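### 4.2 Collecting the table-clearing demonstrations

I'll be upfront that this was the part of Trarnutance I enjoyed most. We wanted people to show the task with their own hands, with no robot arm to lean on, so each demonstrator works with a pair of hand-held grippers and simply gets on with tidying. The left and right tools are recorded together, and our replay code (Grata) turns the two paths into arm motions later on. All 958 demonstrations we kept were made this way.

Boris Spahić wrote the first version of the instructions, and they ran to 4 pages. Demonstrators skimmed them, then did what they liked! We cut them down to a short chat at the table: pick things up one at a time if you can, keep the jaws where you can see them, and don't rush. Figure 2 shows the sort of table people were faced with.
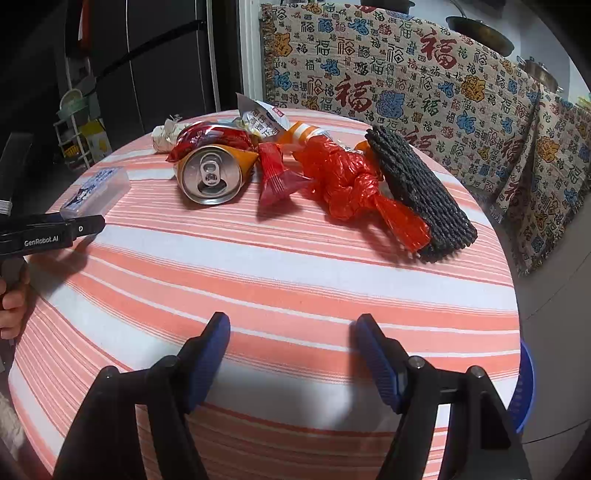 **Figure 2.** Packaging along the far side of the table, with a hand-held gripper in the foreground and a second one at the left.

I had expected the drink cans to cause the most bother, as a round, smooth thing on its side can roll off when nudged. In our notes it was the soft wrappers that ate up the time — a person will happily squash a bag to get a grip on it, and the policy has to learn how far to squash as well as where to go. Demonstrators also differ a lot here. One of them closed the jaws very gently and tried again up to eight times on a single wrapper, and I left those tries in (Section 5 looks at whether that was wise). 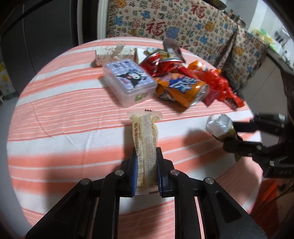 Using both hands brought its own puzzle. We never told anyone which hand should take what, and most people settled into a habit within two or three tables. Some kept both grippers busy all the time, others parked one and worked with their stronger hand. For the Cao baseline, which only handles one arm, we had to throw the two-handed stretches away, and I'm still a bit sore about how much good material went with them. Wultow takes both streams as they come, so it was trained on the full set.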